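Velteck Hand-Held Gripper Kit, Trial Units
Pre-use inspection checklist with comments
Inspector: Anel Mathebula
Date: September 1, 2019

1. Linkage screws seated, no play at joints. PASS
Comment: Unit 2 retightened before sign-off.

2. Finger pads bonded, ridges free of lint. PASS WITH NOTE
Comment: Knitwear sheds into the grooves. Brush out every 15 cycles.

3. Fingers close evenly, no pinch point at the inner arms. PASS
Comment: Keep sleeves clear of the arm openings.

4. Screen lights and holds picture for 24 minutes. PASS

5. Battery door latched. FAIL, Unit 3
Comment: Latch tab worn. Tagged out, replacement requested from Skivbridge.

6. Soft goods hold, single sock, cuff at top. Pads to bear on both sides, toe hanging free.
Comment: See below. Pad wear to be checked again at 400 cycles.

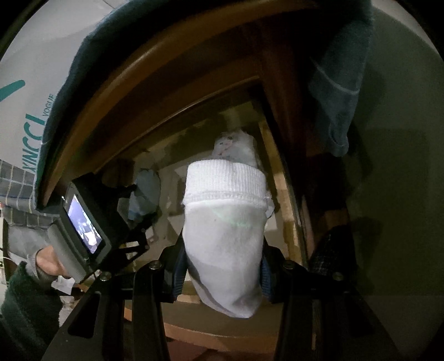

Rezaul Khondokar asked that item 2 be changed to a fail condition if lint is still in the grooves after brushing, and that spare pads be quoted with the kit before any order is placed.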